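Ticket #1873 - Pelalero: co-op saves roll back after the spring patch
Status: Open
Platform: PC
Opened: April 9, 2023

Hi again Skostano support! I had a ticket about this that got auto-closed while I was at work, so I'm starting over and putting everything in one place this time.

Short version: when I host a co-op session in Pelalero and quit to desktop, the next load drops me back to the start of the Gimamico chapter. Solo saves are fine. It only happens when I'm hosting, and my friends keep their loot while I lose mine (you can imagine how popular that makes me when I need them to redo the bridge fight).

What I've tried so far:

Verified the game files. Came back clean the first time, then said one file had to be re-downloaded, then clean again. No change.

Turned cloud saves off. This got my hopes up, because the first load afterward was right where I left off. Did it again an hour later and I was back at the chapter start. So no.

Deleted the shader cache. I know, I know, it has nothing to do with saves, but your bot told me to.

Full reinstall on a different drive. Took most of the evening and I got the same rollback on the second session. I kept a copy of the old save folder before wiping it, so nothing is lost on that end.
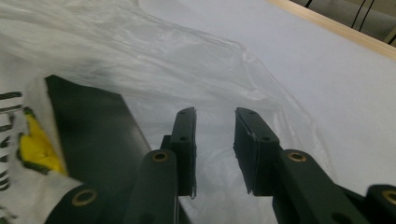

Dark green fingers, open

I also went through the save folder by hand. There are 4 slot files and they all get a fresh timestamp when I quit, so the game is definitely writing something. The odd part is the size. After a solo session my main slot grows a bit like you'd expect, but after a hosted one it shrinks by up to 400 KB. To me that looks like it's writing the chapter-start version over the good one, but I'm just a person who plays too many shooters, so take that how you like!

One more thing that might help - if I go back to the main menu first, wait for the little spinning icon to go away, and then quit, the save sticks more often. It still failed once last night doing it that way. Quitting straight from the pause menu has failed every single time.

My setup: Windows 10, latest graphics driver, wired connection, no mods. I did use the Onyshchenko texture pack last year but it's long gone, and the reinstall would've cleared any leftovers anyway.

Attached: save folder before and after a hosted session, plus the log from the last crash-free run.

Update, same evening: tried with a friend hosting and me joining. My progress saved fine and his rolled back! Same chapter start, same missing loot. So it follows whoever hosts. He's going to open his own ticket and I'll ask him to mention this number.

Is this on the list for the May patch? If there's a beta branch I can opt into, I'm happy to test it. Please don't auto-close this one - I check my email at night, so give me a day to answer.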